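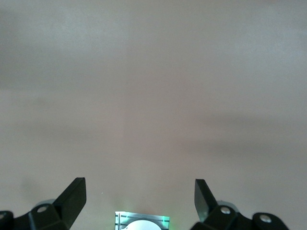

Attachment 1 to ticket 1570: work surface, matte finish, under room lighting.

Ticket 1570
Category: Furniture and surfaces
Subject: Uneven tone on pale tabletop, Ernar series
Opened: November
Priority: Low
Status: Closed, monitoring
Supplier: Furnico
Site: Stinness building, second floor workroom

Summary as submitted

The department reports that the new tabletop in the workroom does not appear uniform in color. The upper part of the surface looks gray and the lower part looks slightly pink. There are also darker areas to the right and to the left. The department asks whether the top is stained, whether the finish has been damaged by cleaning, and whether the top should be exchanged under the purchase agreement.

The submitter further notes a very faint vertical line near the middle of the top, a little to the left of center, and asks whether the panel is cracked.

Initial assessment

The attachment was reviewed on receipt. The darker areas have soft edges and fade gradually into the lighter tone on both sides. No marks or texture can be made out on the surface. The appearance is consistent with shadow. Staining could not be excluded on the basis of the attachment alone, and a site check was scheduled.

The vertical line is visible in the attachment as a slight change in tone, grayer on the left and warmer on the right. It was entered as a separate item so that closing one item would not close the other.

The department was asked to refrain from applying any cleaning product to the top until the site check was complete. Use of the table could continue as normal.

Item A: Tonal variation

9:15 a.m. Top checked with the ceiling lights on and the blinds half lowered. Darker bands present on the right and lower left, in agreement with the submission.

9:25 a.m. Ceiling lights switched off, blinds fully raised. The band on the right was no longer present. The area on the left was weaker and had moved toward the window side.

9:30 a.m. Ceiling lights switched on, blinds fully lowered. Both bands returned. The difference between the cooler and warmer parts of the top was more pronounced than in daylight.

9:40 a.m. White card placed on the top in each of the areas named in the submission. The card showed the same shift in tone as the surface beneath it.

9:50 a.m. Surface wiped with a clean cloth dampened with water only. No residue transferred to the cloth. No change in appearance after drying.

Finding: The variation follows the lighting and is not in the finish. The two ceiling fixtures nearest the table were found to have tubes of different color temperature. One had been replaced during the summer with a warmer type from general stock.

Item B: Vertical line

10:05 a.m. Line located by eye under low-angle light from a hand lamp. It could not be felt with a fingertip. A plastic gauge card drawn across the line did not catch at any point.

10:15 a.m. Underside of the top examined. No crack, lifting or swelling. The support rail is seated correctly and all fixings are tight.

10:20 a.m. Visible length of the line measured at 63 centimeters. Both ends marked with removable tape on the underside for later comparison.

Finding: No damage identified. A request for information was sent to Furnico with the measurements and the attachment.

Reply from supplier

Furnico replied that the top in question is assembled from matched sections before the finish is applied, and that a slight difference in tone at the join is within tolerance provided the surface remains level. The supplier will accept a claim if the line opens, rises or begins to collect dirt during the warranty period. The supplier does not consider an exchange to be justified at present.

Facilities accepts this reply for the time being. The department has been informed that the claim may be reopened without a new ticket number.

Actions taken

1. Tubes in both ceiling fixtures replaced with the standard neutral type. Stock label corrected.

2. Cleaning instructions for the Ernar series reissued to the contractor, Vandenberghe. Matte tops are to be cleaned with a damp cloth and the mild detergent on the approved list. Abrasive pads, glass cleaner and furniture polish are not permitted. Polish in particular leaves glossy patches that cannot be removed on site.

3. Line recorded in the furniture register against this ticket.

4. Department advised to use mats under any equipment with hard feet.

Follow-up check

2:10 p.m. Top examined after replacement of the tubes. The pink cast on the lower part is no longer noticeable. Soft shadows remain where persons or items stand between the lights and the table. The department representative confirmed that the result is acceptable.

The line is unchanged in length and remains level. The next comparison is due at the regular furniture inspection.

Resolution

Item A closed, cause identified and corrected.
Item B closed with monitoring, no defect established.

Related ticket

The same request was received for the smaller table in the adjoining room. That room has fixtures from the same stock and has been added to the lighting work order. Departments with similar observations are asked to note the time of day and whether the blinds were open or closed when submitting a ticket, and to leave the surface untreated until it has been checked.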